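Workshop notebook, dish-care trial
2026-04-08

Plate and sponge out on the floor by the white wall.

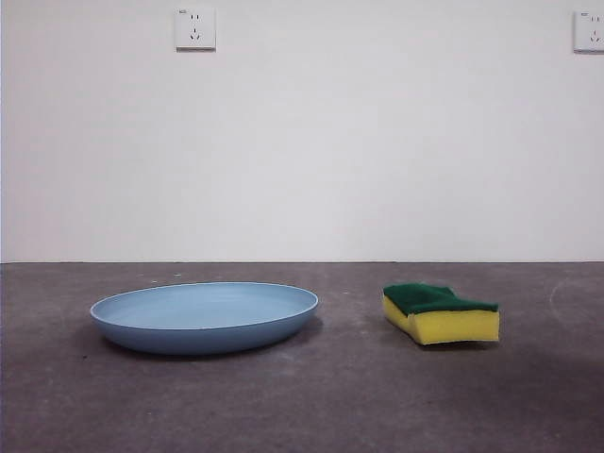 Blue plate, yellow/green sponge. Green side up.

Started the cleaning notes for the Bunnag plates today. The question from the cafe is simple enough: can their kitchen keep using the ordinary two-layer sponges, or do they need to switch to something softer before the plates go dull. They have 292 plates in service and don't want to replace any before July.

The plate is one of the light blue ones, shallow, raised rim, no pattern. Nice plates for this because there is nothing printed to wear off, so whatever we see is the surface itself. Bad plates for this because a matte finish hides fine scratches until you tilt it under the lamp. I am going to use the desk lamp from the Urar bench, low and from the left, and leave it there until the trial is over. Please don't move it.

Sponge notes. The green pad has a hump in it toward one end and the yellow foam bends with it. Wichai says that is how they sit once they have been folded around a few rims, and he would toss it for kitchen use. I want to keep a bent one in the trial anyway. A bent pad puts the pressure on a narrow strip, and that is probably closer to what happens in a real sink than a flat new one under a weight.

Fuzz on the edges of the green layer. Need to write down the edge condition at each stage, because loose fibers end up on the plate and look like scratches until they are wiped off. Lost most of a morning to that on the Stundel trays last year.

Procedure as it stands:

Wash plate by hand with foam side only, rinse, air dry on the rack. Lamp check, write down anything already there.
Green side, straight strokes, rim to rim, 39 strokes, then rinse and check.
Repeat up to 2000 strokes or until Wichai and I both call it dull.
Same again on a second plate with foam side only.

The 39 is left over from the tray work. It was one tray length of marks on the old tally card and we never changed it. Keeping it so the numbers can sit next to each other.

Soap: Viveo, the clear one, diluted the way the cafe does it. Wichai Chareonsuk asked for the dilution in writing and I have sent the request. Until it comes back, no stroke counts, only practice runs on the chipped spare.

Practice run, spare plate, green side. Hard to keep the strokes straight near the rim. The lip stops the pad and you end up going around the inside instead, and that leaves curved marks on top of the straight ones. Tried it with the sponge turned the short way and that was better. Also tried holding the plate down with a wet cloth under it. It still walks across the bench. Light plates, they slide as soon as there is soap under them. Rubber mat next time, the ribbed one from the drawer under the vise.

Water at 26 C from the tap after letting it run. Cafe will be hotter than that. Put it down as a difference and move on, we don't have a way to hold it steady here.

Other things:

Bunnag want to know about the dishwasher too. Told them it is a separate job.
Rack drips onto the cord of the lamp. Moved the rack.
Wichai thinks we should mark the underside of each plate with a scratch number instead of a pen, the pen came off the spare in one wash. Agreed. Small, near the center of the base, away from anything we are looking at.
Need more sponges from the same pack. If the store has changed to another kind, buy none and tell me first.

To do before the first counted run: dilution from the cafe, rubber mat, number the plates, blank log sheets. Wichai has the old Stundel sheet and will strip it down. I would like a column for edge condition of the pad and one for who did the strokes, he presses harder than I do.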